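Balmont Extends Laundering Guidance for High-Visibility Workwear

GRUSDALE – Balmont, a supplier of rental workwear and industrial laundering, has published a revised care and inspection procedure for high-visibility garments. The procedure applies to vests, jackets and trousers supplied under rental contracts and to customer-owned garments processed at the company's Grusdale plant. It takes effect in December and replaces the procedure that has been in use at both Balmont sites.

The revision follows an internal review of 3,973 garments returned at the end of their rental period. Each garment was checked for background color, condition of retroreflective tape where fitted, seam strength, and the state of closures and straps. Results were recorded against the garment's wash count and the type of work for which it had been issued.

The review found that wash count alone was a poor guide to remaining service life. Garments with the same number of wash cycles differed widely in color, depending on how long they had been worn outdoors and what they had been exposed to. Vests used in road work lost color sooner than vests used in warehouses. Garments exposed to bitumen, hydraulic oil or cement dust were more often rejected for soiling that could not be removed than for fading.

Changes to the wash process

Under the revised procedure, high-visibility garments are sorted into 2 streams on arrival. The first takes garments with ordinary soiling, such as dust, sweat and light mud. The second takes garments with oil, grease or tar. Until now, both groups were washed together and heavily soiled items were sent back through a second cycle. Balmont's records show that this practice moved dark residue onto lighter garments in the same load and added wash cycles to items that did not need them.

Detergent for both streams is free of optical brighteners and chlorine bleach. Fabric softener is not used at any stage. Hook-and-loop closures are fastened before loading, and zippers are closed to the top. Loads are kept below the rated capacity of the machine so that garments can move freely.

Tumble drying continues at a reduced temperature, with a longer cool-down at the end of the cycle. Garments with bonded tape are hung and dried in a tunnel finisher. Pressing over tape or printed logos is not permitted.

The maximum wash temperature remains the one stated on the garment's care label. Where the label is missing or cannot be read, the garment is set aside and is not processed until the type has been confirmed from stock records.

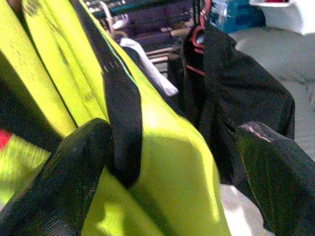

Changes to inspection

Inspection now takes place after drying and before folding. The garment is laid flat under a daylight-balanced lamp and compared with a reference swatch of the same base color. Swatches are stored in the dark and replaced at fixed intervals, as they also fade with use.

Inspectors check the following points in order:

Background fabric: fading, staining, holes and thin areas, with attention to the shoulders and upper back.

Retroreflective tape: cracks, lifted edges, missing beads and surface wear.

Straps, binding and edging: broken stitches, fraying, and separation from the base fabric.

Closures: full engagement, no missing teeth or worn hook surfaces.

Labels: care label and size label present and readable.

A garment that fails on background fabric or tape is withdrawn. A garment that fails on straps, closures or labels is passed to the repair room, where the part is replaced with one of the same type. Repairs that would cover any area of background fabric or tape needed for the garment's visibility class are not carried out, and the garment is withdrawn instead.

Stitching accounted for a larger share of rejections than the company had expected – mainly at points where a strap or binding is sewn over a folded edge. Thread specification for replacement parts has been changed as a result. The new thread is a continuous-filament polyester and is used for all repairs at the Grusdale plant.

Record keeping

Each rental garment carries a sewn-in tag that is read on arrival and on dispatch. The tag record has been extended to include the wash stream, the inspection result and any repair. Customers will be able to view these records through Tumora, the account system already used for ordering and returns. No change to existing logins is needed.

Records for customer-owned garments will be available on request. Garments without a tag can have one fitted at the customer's cost. Balmont will not fit tags to garments where the needle would pass through retroreflective tape or a waterproof layer.

Withdrawn garments

Garments that do not pass inspection are removed from service and marked so that they cannot be reissued. Rental garments are replaced at no charge unless the damage falls outside normal wear as defined in the contract. Withdrawn customer-owned garments are returned to the customer in a separate bag with a written note of the reason.

Polyester items with no bonded parts are sent to Milošević, a textile sorting firm, for shredding. Tape, zippers and metal parts are removed first. Mixed-fiber garments are not yet covered by this arrangement.

Guidance for wearers

A short care sheet will be packed with deliveries from December. It advises wearers to store garments away from direct sunlight, to avoid solvents and stain removers, and to return heavily soiled items promptly. Home washing of rental garments is not recommended – wash cycles outside the plant are not recorded and cannot be taken into account at inspection.

About Balmont

Balmont supplies and launders workwear for construction, transport, warehousing and utilities. It operates 2 processing sites, with repair and inspection based in Grusdale. Contract customers can request the full procedure through their Tumora account or from the Grusdale service desk.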